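4.2 Comparing the two grippers in simulation

We ran both grippers on the same arm model and with the same controller, so that only the hand changed between trials. The first was the Vorilora parallel gripper used in our earlier work. The second was the Plernico gripper, which has slimmer fingers and a wider opening. Each gripper made 100 grasp attempts, with start poses drawn from one shared list.

The wrist camera stayed in the same mount for both sets. Its view takes in part of the gripper body as well as the table (Figure 6), and we left the gripper in the input – masking it out made the pose estimates worse near the table border. An attempt counted as a success if the object was still held after the lift.

The Plernico gripper succeeded in 80 attempts. The Vorilora gripper did worse, mostly on poses where a finger touched the table before closing. 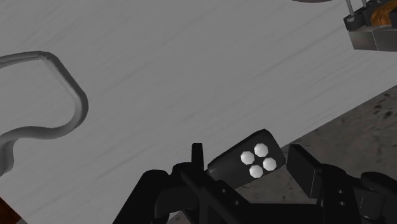 FIGURE 6 | SIMULATION SETUP
Rendered close view of the black gripper over the pale gray tabletop. Four white hexagonal markers sit on the dark gray pad.

We did not tune the closing force for either gripper. Yazdani and Roussel found that force settings mattered little for rigid objects, and we kept their default.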